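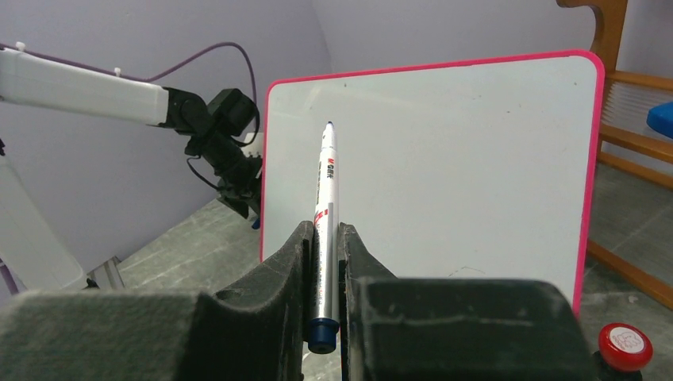

Kiều Phan
Health and wellness writer, Zokach user guides

Section 4: Setting up your sleep and memory log

Okay, this is my favorite part of the whole guide! By now you've paired the Zokach wristband and charged it overnight, so you're ready to build the log that ties your sleep to the little recall tasks you'll be doing each day. Set-up goes quickly, and once it's done you'll hardly touch these settings again.

Before you start, have the Kamel app open on your phone and the band on your wrist. Either wrist works (I wear mine on the left, and I sleep on my left side, and it's been fine).

Create the log

1. Open Kamel and tap Journal, then New Log.

2. Choose Sleep + Recall. If you only see Sleep, close the app, update it, and come back to this screen.

3. Type a name for the log. Keep it short, as the band cuts off anything long. Mine is called "Owl."

4. Set your usual bedtime and wake time. Go with what you do on a normal night, even if it's a bit embarrassing! The app compares each night against these times, and wishful numbers make the charts hard to read.

5. Tap Save. The band buzzes once.

Note: If the band doesn't buzz, hold the side button until the screen goes dark, let go, and tap Save again. You won't lose the name or the times.

Add your recall task

The recall task is a short word list you read in the evening and try to remember the next morning. Kamel comes with 1,970 words in its library, so you can go a good long while before you meet an old friend.

6. In your new log, tap Add Task and pick Word List.

7. Set the list length. The longest setting is 27 words, and wow, that's a workout. Start with one of the shorter ones and move up when mornings begin to feel easy.

8. Set the evening reminder. I like 9:15 p.m., after the dishes and before I'm too sleepy to care.

9. Set the morning reminder for a time when you're up and moving but haven't opened your email yet.

10. Run the practice round. It doesn't count toward your log, so go ahead and mess it up.

Note: Try to have your coffee or tea at the same time each morning, either always before the task or always after it. Switching back and forth muddies the comparison.

Share with your Sturis account (optional)

11. Tap the gear, then Connect, and sign in to Sturis.

12. Turn on only the items you want to share. Sleep times and recall scores have separate switches, and both start in the off position.

13. Wait for the green check. The first sync can take until the next morning.

Caution: The log is for your own curiosity. It can't diagnose a sleep disorder or memory loss. If you're worried about either one, please talk with your doctor, and don't start, stop, or change any medicine on the basis of a score.

Caution: Take the band off if your skin gets red or itchy under it. Clean the strap with plain water and dry it well before you put it back on.

Your first chart shows up after 2 full nights. It'll look bare, and that's okay! Give it a few weeks and you'll start spotting your own patterns, like what a late dinner does to your mornings. Section 5 covers reading the charts and clearing out a bad night.

Comments

Ye-rin Ahn
Step 2 fixed it for me, I had the old version of the app. Is there a way to skip the morning task when I'm on night shift?

Kiều Phan
Yes! Long-press the reminder and choose Pause. Your streak stays put.

bristdale_runner
Would love a Spanish word list.

We use cookies to remember your language and page settings. Accept | Manage choices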